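Budget for hand-held grippers and soft pads for a small lab – what do we forget?

Posted by Rosine Besson, 28 January 2020, in Equipment and Purchasing

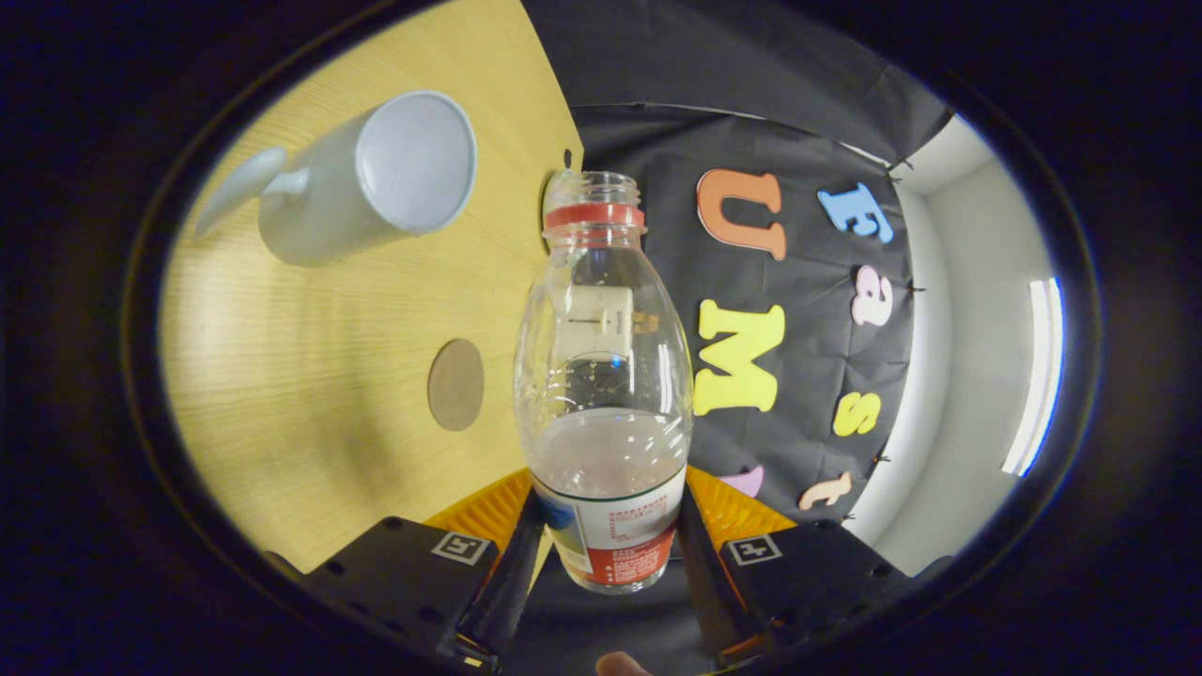 Bottle test with the ribbed pads, mug still on the table.

Hello to all. I must prepare the equipment plan for our small group and I would be glad of advice from persons who have already bought this kind of thing. We want to record demonstrations by hand, with a gripper that a person holds, and later use the same fingers on an arm. The arm is not part of my question, it is in the budget of another year.

My present plan is two hand-held grippers with camera. The supplier is Lorkell, and their offer is 1,665 euros for the two, without tax and without pads. The soft pads we would buy separately from Serkton. My director gave me a limit of 2,000 euros for this first order, tax not counted, so what remains is not very much.

The objects we handle are ordinary: bottles, cups, mugs, small boxes. Plastic bottles are the most important for us, partly filled, because we want to study pouring afterwards.

What I would like to know:
– How many spare pairs of pads is it reasonable to order at the beginning?
– Is it better to buy the fingers with the marker squares already fixed, or to print the markers ourselves?
– Are there costs that do not appear in the offers and that I should write in the plan now? After the order is signed it is very difficult for me to ask again.

I have also seen the Flustus kit, but the delivery is nine weeks and I am not sure that the pads can be changed without opening the whole finger. If somebody has used it, I am interested.

Thank you in advance, and sorry for my English where it is not correct.

Annick Chevalier
Good morning Rosine. We did a similar purchase, also two grippers, so I can tell you how we divided the money.

Pads first. Do not order only one spare pair. With us the ridges began to tear after some weeks of daily use, always on the same side, and the gripper was then waiting in a cupboard while the parcel was travelling. I would take two spare pairs for each gripper. If this is too expensive, take one spare pair each and ask Serkton to write in the offer that the price stays the same for a second order. They accepted this for us without discussion.

Check also the screws. Ours held the pads with a very small size that we did not have in the workshop, and the right key was not in the box. It costs almost nothing but it stopped us for three days.

For the markers, print them yourselves, but buy the fingers with the flat place where the marker goes. On your photo they sit on the top face of each finger, which is good, you can replace one with a knife and a bit of patience. Use matt paper. Glossy paper gives reflections under ceiling tubes and the software then loses the marker. Print a full sheet and keep it flat in a folder, the corners suffer.

Costs that are missing in most offers: memory cards, a second charger, the transport (ask if insurance is included), and a rigid case if you will carry the grippers between two buildings. And storage for the recordings! This was our largest surprise. Perhaps your computer service can lend you space, but ask them before, and ask for a written answer.

For the bottles, please plan a small line for the objects themselves. It sounds silly, but you will want several bottles of the same model, with the same label, and shops change the models. We buy ours by the carton.

I have no experience with Flustus.

Lefèvre
Flustus: I had it. Pads can be changed but you take off four screws and the cover, so count ten minutes. Nine weeks was thirteen for me. Gripper itself is fine.

Rosine Besson
Thank you both, this is very useful. I will ask for two spare pairs each and see if the total stays under the limit, and if it does not, I will ask for the fixed price as Annick explains. Flustus I will leave for this time.

Annick, one more thing please – for the case, did you take one with foam that is already cut, or did you cut it yourselves?

Annick Chevalier
We cut it ourselves, with a bread knife. The ready-cut foam was made for the gripper without its camera and did not fit. Measure with the camera mounted and leave space for the cable.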